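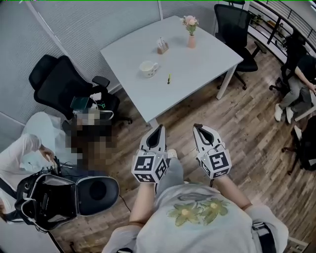 July 2018, dye bench

OK, so the madder is finally behaving itself! I ran the Zirkdale fleece again, six skeins this time, same alum as the last batch, and the red came up much closer to brick than to that sad salmon color we got in spring. Jae-in thinks it's the water. She brought four jugs over from Dratville (hard as nails, her kettle is a crime scene) and I used those for the whole bath. I kept it just under a simmer and only wandered off once, to answer the phone — it was Virk, wanting to know if we still need the walnut hulls. Yes. Yes we do.

Weights: 646 grams of dry wool going in, and I forgot to write down the madder again. Going by what's left in the sack I'd say equal weight, but don't quote me.

Skein 4 has a pale stripe where the tie was too tight. Myroslav Sydorenko says loose figure eights, always, and he has been saying it to me for years, so that one's on me. I'll overdye it with the weld and see if I can get a decent orange out of it.

The leftover bath still looked strong, so I threw in the Zollano linen scraps just to see. Pretty pink! No idea if it will hold. One strip goes in the south window and one in the drawer, and I'll compare them in September.

Still to do: rinse the big pot properly (rust spot near the handle, keep an eye on it), order more alum, and get Jae-in's jugs back to her before she asks.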